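Magdalini Tzavaras covers her work tables with cardboard. She has done it in every room she has worked in, and at the Dauda building in Golitville, where she looks after the benches and the stores, most of the tables now have a layer of it.

"It's cheap and it's flat," she says. "You can write on it, you can cut on it, and when it's finished you fold it up and put it out."

She took the job last April. The tables were bare metal then, the slotted kind, and small parts went down the slots. "You'd hear it go. Then you'd spend 14 minutes with a torch looking for a washer."
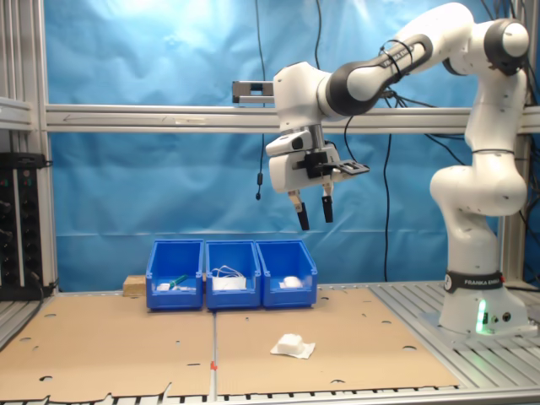
*Photo: Zainab Okafor*

Her first idea was rubber matting. Ultico, the supplier the building uses, quoted 200 pounds a table, and she turned it down. In the stores she had a stack of old cartons that were going to be thrown away. She opened one out flat, laid it over the slots and left it there for a week to see if anyone complained.

"Musa complained," she says. Musa Nwosu has the next room. He didn't like the holes in the board and thought screws would go through them. She told him to put his screws in a bin.

She still prefers used boxes to new sheets. New sheets come from Vurkier in packs of 70, and she says they slide about more. A box that has been folded and opened again has some give in it and sits down better once it has been pressed. She doesn't trim the flaps.

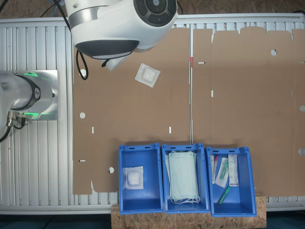

*Opened-out box board on the slotted table.*

The holes don't bother her. "They were in it when I got it. If a hole is in a bad place, turn the board round."

Where one piece won't cover a table she uses two, side by side, with the join near the middle. The front edge is the first part to go, with people leaning on it and dragging things over it. She lets it get fairly ragged before she changes the board, and admits that others would do it sooner.

Cloths are another matter. She likes a small white one on the table and wants it washed often. "White shows you when it's dirty. That's all I want from a cloth."

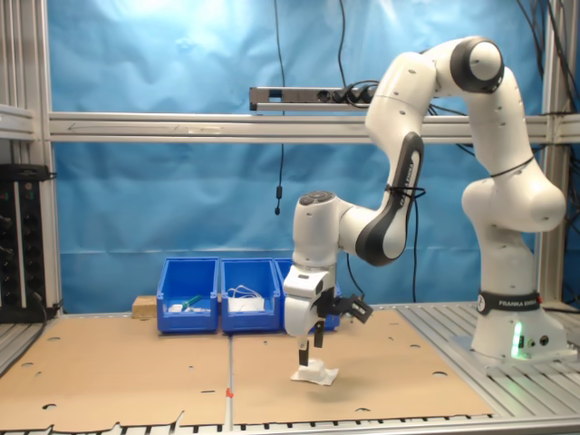 The bins were harder to settle. She wanted open fronts, so that people could see what was inside without lifting anything down, and she wanted them at the back, in a row, out of the way of elbows. Blue was what the shop had. Cables go in one bin, although she has given up asking for them to be coiled.

"I used to coil them myself on a Friday. By Monday it was a nest again. So now it's the cable bin and you take your chances."

She has no labels on anything. Zainab Ibrahim, who had the job before her, labelled every shelf, and Tzavaras spent part of her first month peeling the labels off. Half of them were wrong by then, she says, and people read the label and didn't look in the bin.

I asked what she would buy if she were given the money for it. She thought for a while and said a better broom, and a second hook by the door to hang it on.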